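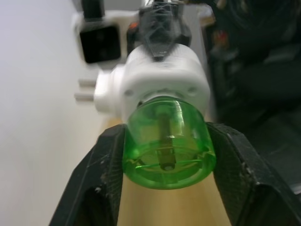
What should be done with a plug-in unit when its translucent cap is to be handled during an inspection?

The unit should be unplugged first and kept away from the outlet until the inspection has been completed and the result entered in the register.

Workshop notebook, Rurville
21 September 2024
Entry by Salim Minja

Subject: small plug-in items, inspection and storage

The revised procedure for plug-in items came into use at the Rurville workshop today. It covers adapters, night lights, and other small units that plug directly into a wall outlet. Items with a cord remain under the older procedure, which is kept in the Lambert binder.

Green plastic marks easily. Caps of this kind are to be wiped with a soft, dry cloth only. The spray cleaner on the sink shelf is not to be used on them, and the label on the bottle has been amended accordingly. Dust inside a cap should be noted in the register and left alone unless the cap is designed to come off.

White housings are to be checked for yellowing, hairline splits near the screw holes, and any gap where two parts meet. A screw that turns freely without tightening is a reason to withdraw the item. It should not be packed with tape or glue. Pins are to be checked for straightness by eye and then with the steel rule. A bent pin must not be straightened and returned to use — this was done twice last December, and both items had to be called back.

The order of work is as follows.

Unplug the item and allow it to stand for 30 minutes.
Wipe the housing and the cap.
Check the pins, the screws, and the joint between cap and housing.
Enter the result under the item number, with initials.
Place passed items in the Skedodard drawer and withdrawn items in the red tray.

Colleagues are reminded that the register entry comes before the drawer. Item 216 was found in the drawer this morning with no entry at all and has gone back to the bench. Item 3715 has an entry but no initials. Whoever inspected it should sign the line by the end of the shift.

Storage. The Skedodard drawer has 6 compartments, and the one nearest the handle is reserved for items with a projecting cap. These should lie on their sides, with no other item resting on the cap. Small paper bags are acceptable for the remainder. Plastic bags are no longer in use for this purpose.

Prarel has been asked whether replacement caps can be ordered separately from the housings. No reply has been received. Until one arrives, a cracked cap means that the whole unit is withdrawn — the housing should not be kept for parts.

Outstanding: new labels for the red tray; a second steel rule; a copy of the revised procedure for the Lambert binder.

S. Minja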